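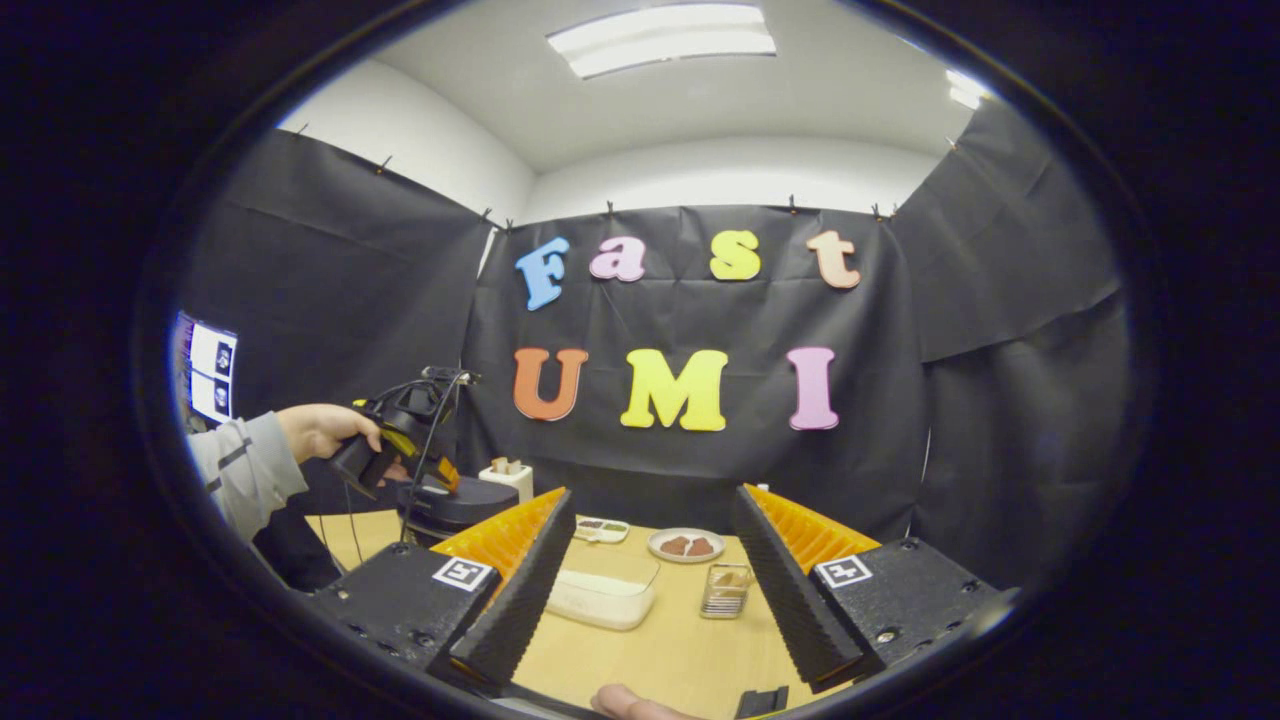 Yvonne Wragg asked in her reply to the last report whether the second set of grippers could wait until November, and whether the unspent balance could cover fingers and pads in the meantime. Both points are answered in this report.

Progress report, equipment line, Tutlow project
26 May 2019
Prepared by Casimiro Goicoechea

Status of purchases

Hand-held grippers: 3 units approved, all received. Quote for the second set held by Pearce, price unchanged.
Replacement finger inserts: unit price 289 per set, cables excluded. No order placed yet.
Robot arm: specification sent to Pearce and Rikley. Rikley has replied with a lead time of nine weeks. Pearce has not replied.

Budget

The unspent balance on this line is nearly 2000. It can cover inserts and pads through November, but it cannot also cover shipping on the arm. Jamie Ashworth has asked for shipping to be moved to the general equipment line. Approval is pending.

Answer on the second set

The order can wait. Recording is limited by table time and operator hours at present. The food handling tasks will continue on the current units. If a second table is opened at Ullau, the order should be placed before the arm is delivered.

Needed from the funder

Written approval to use the balance for inserts and pads.
A decision on the shipping transfer.
A contact for the Rikley contract terms, which Imogen Greenwood is holding unsigned.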